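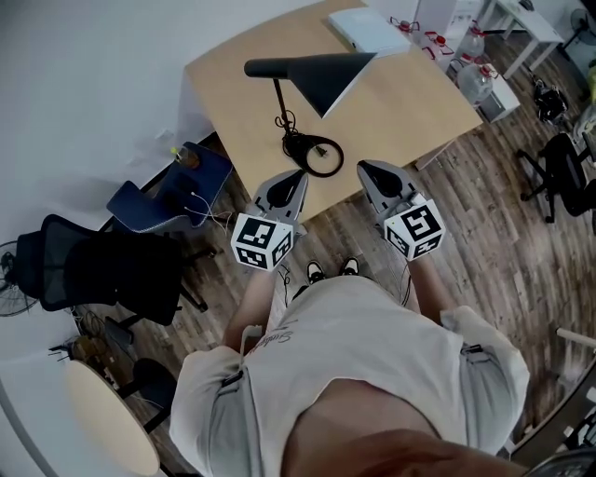 Standing up for this one.

Right, a thread on injera, and how I've been making it badly for most of a year. Get a drink.

Background. Sumeya Demissie, who I used to share an office with, fed me injera in October and I said, out loud, in front of people, "oh, I could make this". She was very kind about it. She said "yes, you could" in the voice you'd use on a child with a cape.

So I bought teff flour. The big shop doesn't stock it. Adugna, the little grocer's behind the station, does, in a brown bag with no cooking instructions whatsoever. I took this as a sign it must be easy.

It's flour and water and you leave it alone. Leaving it alone is the bit I can't do.

Batch one: I stirred it every time I walked past. I also added yeast, then more yeast. It smelt like a pub carpet and cooked up like one.

Batch two I left for three days in a cold kitchen with the lid screwed on. It did nothing. I have had houseplants like that.

Batch three was nearly food. Flat, grey, no holes. We ate it with lentils and called it a wrap.

The holes are the whole business, by the way. They're called eyes. You want them all over the top, small and close together, so the sauce has somewhere to go. Mine had four. I'm told that's a face.

At this point Glenys Kerslake from next door got involved. Glenys has never made injera but has made crumpets since decimalisation and sees no difference. Her view was that my pan wasn't hot enough and my batter was "like grouting".

Reader, it was like grouting.

So here's where I've got to. 900 g teff flour, enough lukewarm water to make a thick batter, big bowl, tea towel on top. Leave it somewhere that isn't freezing. DO NOT STIR.

By day three there should be bubbles and a layer of dark water on top. Pour that water off. I kept mine in batch four because it looked like flavour. It is flavour, just one I wouldn't recommend.

Now the step I'd skipped every single time, as it sounded made up. Take a ladle of the batter, cook it in a saucepan with a cup of water till it goes like thick custard, let it cool, then stir it back in. It's called absit. It helps the thing hold together and puff a bit.

Sumeya, on learning I'd been skipping it: "But that's the recipe."

Thin it after that. Pouring cream, or a touch looser. Add salt, leave it another hour or 2 until it looks lively again, and ignore Glenys, who wants bicarb.

Pan: the widest non-stick you own, with a lid. Mine's a Dendico that came free with something. Properly hot, no oil. Pour from the outside in, in a spiral, quite fast. You will panic and do a blob. Everyone gets a blob.

Wait for the eyes. When they've opened across the top and it's stopped looking wet, lid on for a minute or so until the edges lift. Don't flip it!! I know. I flipped eight months' worth.

Slide it on to a cloth, let it cool before you stack. Stack them hot and you have one very thick injera and a free evening.

This batch made 11, of which 8 could be shown to a guest. The other three were eaten over the sink by me -- cook's share.

For the record, 2023-05-21, first proper eyes. Took one round to Sumeya's wrapped in a tea towel. She held it up to the window, looked at it for ages, tore a bit off and said "it's a bit sour". Then she had another bit, so I'm counting that.

Glenys had hers with butter and jam. I've decided not to pass this on.

Several people asking if you can use half plain flour. Yes, and it's easier, and it's a lot more forgiving on the stretch. I only found this out last week, so you can imagine my mood.

Shiro next -- I've already bought the wrong chickpea flour.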